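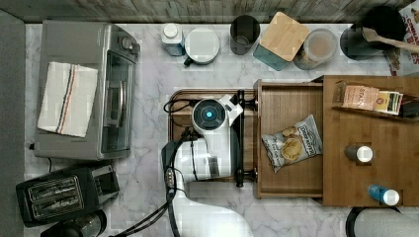
Snack station

A snack station (also snack counter, tea corner, in some homes just "the corner") is a part of a kitchen counter set aside for small food and drinks between meals. Usually a toaster or toaster oven, a few jars and canisters, tea, something in a bag. No fixed rules. The term overlaps with coffee bar and breakfast bar, though a breakfast bar strictly means a place with seating.

Name and origin

Origin of the phrase unclear. Used in home magazines and by organizer sellers, often loosely. The Rendport household guide used "snack shelf" for the same thing and kept the word station for school cafeterias. The Wilis catalog had both on one page. In older homes the job was done by a pantry shelf or a bread box, and the toaster lived in a cupboard and came out in the morning.

Layout

Most stations run along the back of the counter, canisters to the wall, appliances to one side near the outlet. Middle left open as a work area, or given to a tray. Depth is the usual limit. A toaster oven takes up a lot of it, more so when turned sideways with the door facing along the counter, a layout found in corner kitchens. The door then needs clear space to drop or swing.

Heat: see the maker's manual for clearance. Cereal boxes and paper goods go at the far end. Towels off the top of the oven before it is switched on.

Containers

Canisters: ceramic, metal, glass, plastic. Lids of bamboo or cork are common on square ones. Glass jars show the level of what is left, so sugar, oats and flour often end up in them, but light gets in too and spices do better in dark jars. Labels are optional and in practice rare. Utensil crocks hold the wooden spoons and are placed last in the row, handle end free.

Mixed sets are more usual than matched ones. Değirmenci sold a matched line of 15 pieces, later cut down, buyers mostly wanted the tea and sugar sizes.

Drawer organizers

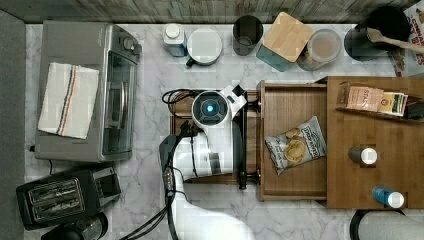

Countertop organizers with drawers are the main piece of furniture made for this use. They came out of desk storage and kept the proportions, low and wide, with open slots on one part and a drawer or two on the other. Bamboo is the common material. The slots suit flat things, and individually wrapped tea is the standard case: packets stood upright in a row, a pink Stash one at the front for instance, so that they can be flicked through like cards. The drawer takes what won't stand. A bag of potato chips laid flat fits in an open drawer of this type, though a full bag may catch when the drawer is pushed shut. Granola bars, crackers and loose sweetener packets are the other regular contents.

Drawers on the cheaper models have no stop and will come right out. Some owners glue a strip of felt at the back. Others take the drawer out on purpose and use it as a box.

Tray

A rectangular wooden tray with a rim often sits in the middle. Two uses. One, carrying: cup, plate, snack, off to the couch. Two, holding things in place so crumbs and drips stay off the stone. Rounded corners are easier to wipe. Wooden trays should not be soaked, wipe and stand on edge to dry. Oil once in a while, food safe oil only.

Counter surface

White marble and marble-look tops are popular and show everything. Real marble is etched by lemon juice, vinegar and tomato. Tea leaves rings if left. Laminate and quartz copies are more forgiveing but can be harmed by a hot pan. A gray wood-look backsplash, often seen with these tops, hides dust well and grease less well.

Restocking

Practice varies. A household survey printed by Rususura in September gave 146 replies, most of them saying the station was refilled only when something ran out. Tea was the exception and tended to pile up. Eylül Yazıcı, in a short column for the same publication, argued for one bag of chips open at a time and the spares kept elswhere, on the grounds that an open bag in a drawer goes soft.

Open bags: fold, clip, use within days. Cereal keeps better with the inner bag rolled down tight. Powders and grains need a lid that seals, and a loose bamboo lid doesn't always.

Disputed points

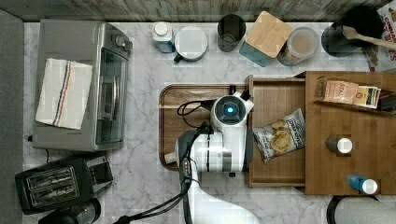 Yazıcı replied to the article's first version that tea should be kept away from spice jars altogether, wrapped or not, as the paper envelopes pick up the smell of cumin in a couple of weeks. She would also put chips in a cupboard and give the drawer to spoons and tea bags. The point on smell is accepted here for paper wrappers. Foil ones hold up better.

Still open: whether a toaster and a toaster oven both belong on a small counter. The oven makes toast, slower.

See also

Bread box
Tea caddy
Utensil crock
Butler's pantry

Last edited 24 July 2022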